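Moving the winter clothes

29/03/2021

Twice a year I swap the clothes in our bedroom. The warm things go away and the light things come out, or the other way around in December, when I finally admit the cold has arrived. My mother did it over one long weekend with the radio on. I do it in pieces, an hour here and there, and it takes me most of two weeks.

I have been doing it properly for only a few years. Before that we lived in the flat in Skornside, where there was a walk-in closet, and everything stayed out all year. I thought that was a luxury. Then we moved and found that a sweater I had worn through three winters had holes under both arms. Moths. They had been in there for a long time and I had never looked, because with everything hanging out I never had a reason to handle the things I wasn't wearing.

So now everything gets handled. The order I do it in has settled down by now.

First I wash. Wool goes in on the cold cycle in a mesh bag, one or two pieces at a time, and dries flat on towels on the spare bed. This is the slow part. A thick cardigan can take two days if it is raining. I used to put things away "mostly clean" and wash them when I took them out again, and that is exactly what moths like. They want the bit of soup on the cuff. Coats I brush outside and hang on the back porch for an afternoon. The two good ones go to the cleaner.

Then I mend, or at least I make a pile for mending. This year the pile is two buttons, one coat lining and a pair of gloves with a split thumb. I'd like to say it gets done before the next swap. Last year's pile is still in the sewing box – I found it when I went to add to it.

After that comes the folding. I hang very little for storage. Knits stretch at the shoulders if they hang for months, and I don't have the rail space anyway. I fold each one in thirds with a sheet of plain tissue inside and put the heavy ones at the bottom. My neighbor Ratih Ismail rolls hers, and she gets more in a box than I do, but I don't like the creases.
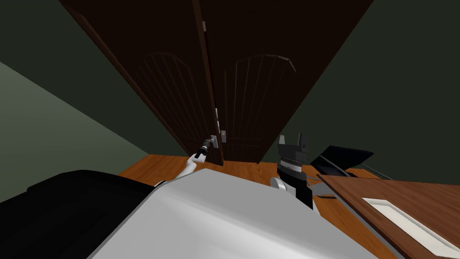 Dark brown wardrobe with arched panels on the doors.

Old wardrobes are a subject of their own. People give them away because they are hard to get up a staircase and because they were made before anyone owned this many clothes. I like them for storage. A closed door keeps light off the fabric, and dark dyes do fade on one shoulder if they hang near a window all summer. The thing to watch is the smell. If a wardrobe smells musty when you open it, empty it, wipe the inside with a cloth wrung out in water and a little white vinegar, and leave the doors open until it is completely dry. In damp weather that can be several days. I would also leave a gap of an inch or two between the back and an outside wall.

I don't use mothballs. I can't stand the smell and I wouldn't want them in a room where we sleep. Cedar blocks are pleasant, but I have my doubts about how much they do after the first few months. You can sand them lightly to bring the scent back, and I do, but I count on the washing more than the cedar. For anything I'm really worried about, I seal it in a bag and put it in the freezer for a week before it goes away. This spring that was a scarf I bought secondhand and a hat of my grandfather's.

The storage boxes we have now are from Vimport, the fabric kind with a zipper and a clear window on one end. I bought a set of 26 when we moved, which was too many, and the spare ones hold Christmas lights and camping things. The zippers have held up. The handles have not, so don't lift a full one by the handle.

Every box gets a card in the window. I used to write "sweaters" and leave it there, which is no help when five boxes say sweaters. Now I write who it belongs to and what is really in it. Joon-young Cheon, who I used to work with, kept a spreadsheet of his, with a number on each box. I tried that for one season and lost the spreadsheet.

The last job is deciding what not to keep. My rule is that if something went through the whole winter without being worn, it goes in the bag by the door. I make exceptions for the very heavy coat, for anything formal and for the red sweater, which I have not worn since we moved and am not going to discuss. Two bags went out this time, and one jacket came back in the next morning when I changed my mind.

I still have the boots to do. They need cleaning and a coat of wax, and I'm out of wax, so they are standing in the hall on newspaper until I get to the store. The summer shirts are out and need ironing – all of them, I think. I've done four.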